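## 4. Trier et ranger les bijoux dans la boîte ouverte

Vous avez monté le présentoir Undorora (sections 1 à 3), il tient debout, bravo ! On passe à la partie que je préfère, et que j'ai pourtant repoussée pendant des mois : vider le tas de bijoux, démêler tout ça et remettre chaque chose dans une boîte où on la retrouvera. Prévoyez un bon moment devant vous, une lumière correcte et une boisson posée loin, très loin de la table.

### 4.1 Ce qu'il vous faut

- la boîte noire du kit, sans couvercle (le modèle Betberg, le plus simple de la gamme)
- un linge ou une nappe en tissu, propre, à étaler sur toute la surface de travail
- un chiffon doux et sec
- une aiguille à bout rond ou un cure-dent en bois pour les nœuds
- les pochettes Wanach, pour ce qui n'ira pas dans la boîte

**Remarque.** Le linge, j'y tiens. Sur un plateau nu, la moindre perle qui s'échappe roule, rebondit et finit sous le radiateur. Sur du tissu, elle s'arrête presque tout de suite. Un motif ne gêne pas, tant que vous voyez bien vos bijoux dessus — moi, j'aime bien les fruits et les feuilles, ça met de bonne humeur pour une corvée pareille. Évitez seulement l'éponge et les mailles lâches, qui accrochent les griffes.

### 4.2 Préparer la surface

1. Débarrassez la table et passez un coup de chiffon.
2. Étalez le linge à plat et lissez les plis avec la main.
3. Posez la boîte ouverte dessus, plutôt d'un côté, pour garder de la place de l'autre.
4. Versez les bijoux à côté de la boîte, doucement, en gardant la main tout près du tissu. On ne secoue pas le sac au-dessus de la table (je l'ai fait, j'ai cherché un fermoir toute la soirée).

### 4.3 Faire le tri

Ne commencez pas par les nœuds ! C'est tentant, on voit un paquet de colliers et on tire dessus. Sortez d'abord ce qui vient tout seul.

1. Prenez les bracelets rigides, les joncs, tout ce qui garde sa forme. Ils sortent du tas sans rien entraîner, ou presque.
2. Essuyez-les un par un.
3. Déposez les joncs en métal au fond de la boîte, à plat si la place le permet, sinon appuyés contre la paroi.
4. Ajoutez les rangs de grosses perles brillantes, enroulés sur eux-mêmes, à côté du métal.
5. Laissez les perles blanches et les pierres claires sur le linge pour l'étape suivante.

**Attention.** Un jonc en pierre, ou en ce qui ressemble à de la pierre, supporte mal les chocs. Je ne le laisse jamais tomber dans la boîte, même de très bas. On l'accompagne avec les doigts jusqu'au fond.

### 4.4 Soulever les rangs de perles

Nous voilà aux perles, et c'est là qu'il faut ralentir. Un rang fin se prend en paquet, par le milieu, sans serrer. Si vous attrapez un seul bout et que vous levez, tout le poids tire sur le fil, et les perles du dessous s'accrochent à ce qu'elles touchent : un autre collier, un bracelet, le bord de la boîte.

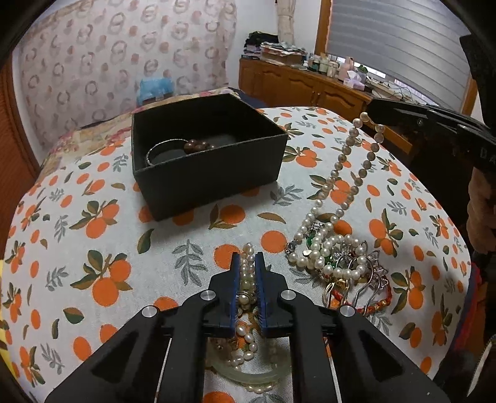 Avant de lever pour de bon, donnez un tout petit mouvement vers le haut et regardez si autre chose suit. Si un bracelet bouge en même temps que vos perles, reposez le tout et dégagez-le par-dessous. Ensuite :

1. Levez le paquet bien droit, d'une hauteur de main, pas davantage.
2. Amenez-le au-dessus de la boîte en passant par-dessus le bord, sans frotter. Les bords du modèle Betberg sont minces et un fil usé n'aime pas ça.
3. Descendez jusqu'à ce que les premières perles touchent le fond.
4. Relâchez petit à petit, en tournant légèrement pour que le rang se love sur lui-même.

**Si le rang est noué.** Reposez-le sur le linge et écartez les boucles du bout des doigts. Le cure-dent vient après, glissé au cœur du nœud, et on élargit sans tirer sur les extrémités. Avec un collier de 300 perles, ça peut être long. J'ai fini le mien en 2 fois, un soir de décembre, avec la radio.

**Si le fil a l'air fatigué.** Fil qui bâille entre les perles, petit duvet près du fermoir : on n'insiste pas. Direction une pochette Wanach, fermée, et on le fera renfiler. Les perles montées sur une pièce en métal sont à surveiller aussi, elles s'agrippent à tout ce qui passe.

### 4.5 Remplir sans tasser

La notice du fabricant parle de 3 couches. Personnellement, je m'arrête à deux, et je dors mieux. Le métal et les grosses perles en bas, un carré de tissu fin par-dessus, puis les rangs clairs. Le bracelet en pierre va à part, dans une pochette ou dans le tiroir Nishad si vous avez pris l'option.

**Attention.** Pas de perles encore humides dans la boîte ! Si vous les avez nettoyées, laissez-les sécher à plat sur le linge jusqu'au lendemain, et ne suspendez pas le collier mouillé, le fil s'allongerait.

### 4.6 Avant de replier le linge

- Passez la main à plat sur tout le tissu, surtout dans les plis.
- Regardez sous la boîte (il y a toujours une boucle d'oreille sous la boîte).
- Repliez le linge vers le centre, puis secouez-le au-dessus d'une bassine.
- Remettez la boîte sur l'étagère basse du présentoir, à l'abri du soleil direct.

Pour la fixation de l'étagère haute et le réglage des crochets à colliers, passez à la section 5. Gardez le cure-dent sous la main, il resservira pour les petits cache-vis.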